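Kvaran Blocks, read me first

Hi, and thanks for grabbing this! Kvaran Blocks is my growing collection of notes and photos on plain rectangular blocks lying in bins. I started it last August after a long argument over paint (I lost), and it now holds 423 photos plus one text file of notes for each.

What's inside

Every photo has blocks in it, mostly green and reddish-brown. The notes give the color of each block, which way it leans, and whether another one is hiding part of it. I write them by hand, so expect typos and the odd grumble.

The bins are gray sheet metal with sloping walls, and the floors are scuffed like crazy. I love that! Please don't retouch the scratches if you pass copies along, they're part of the fun. 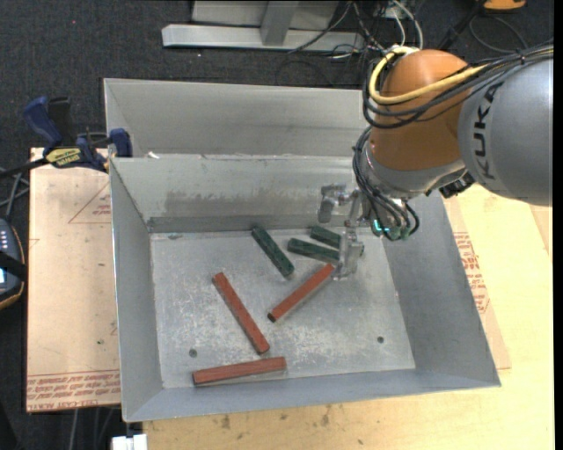 Aoife Duggan wrote in to ask whether "red" and "reddish-brown" are two different labels, and said she'd sort them into one pile herself. Fair point, Aoife. They're one label, and I've gone back and fixed the older notes to say "red" everywhere.

Getting started

Unzip the folder and open notes.txt before anything else. File numbers start at 200 (long story, old hard drive). "Mottled" in a note means the surface looks patchy, and "leaning" means the block sits at a slant when you look at the photo.

Still to do

The Trumotau bins need their own folder, and I keep mixing up my left and right in the early notes. Corrections are very welcome, just send me the file number with them.

Last updated Mar 27, 2024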